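Troubleshooting: the gripper closes before it reaches the block

Applies to the Prisska tabletop cell in simulation, with the blue peg board loaded. The same steps work on the bench at Orkville, but do them in simulation first.

Symptom

The arm moves to the pick pose, the fingers close, and the arm lifts with nothing in it. The log reports the grasp as complete. In a batch of 93 picks we had 5 of these, all with a second block standing near the target. In the worst case the closing finger pushed the neighboring block over and the arm kept going.

Cause

The close command is triggered by a timer, and the timer starts when the move is sent. If the planner takes a longer route to avoid a neighbor, the move finishes late and the fingers close on the way in. The grasp check then reads finger motion only. Fingers that shut on air pass it.

Before you start

Stop the running job and save the log. Set the speed limit to its lowest value. On real hardware, keep hands off the table until the arm is parked - the fault can repeat on the first move after a restart.

Step 1. Confirm the fault

Open the log and find the line for the failed pick. Compare the time of the close command with the time the move ended. If the close comes first, you have this fault. If it comes after, check the camera calibration instead.

Step 2. Remove the timer

In the pick routine, delete the fixed delay. Replace it with a wait on the arm's "move done" signal. Set a timeout of 2 seconds. On timeout the routine must stop with the fingers open and raise an error. Do not let it retry by itself.

Step 3. Hold at the pick pose

Add a pause between "move done" and "close" and run a single pick. Look at the gap on both sides of the block from the overhead view.

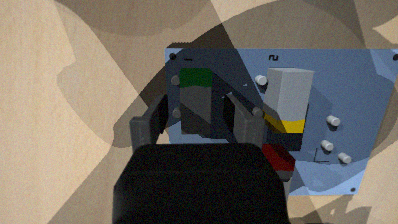 Uneven gaps are acceptable as long as both pads clear the block and the gripper body clears anything standing beside it. If a pad overlaps the block, correct the grasp offset before going on.

Step 4. Fix the grasp check

Read the finger width after closing. If it is less than the block width minus the tolerance, mark the pick as failed and stop before the lift.

Step 5. Rerun

Repeat the batch with neighbors in place. We ran 188 picks on the Villanueva build with no early closes. The Cladthorpe build still has the old timer in its place routine, so apply Step 2 there as well.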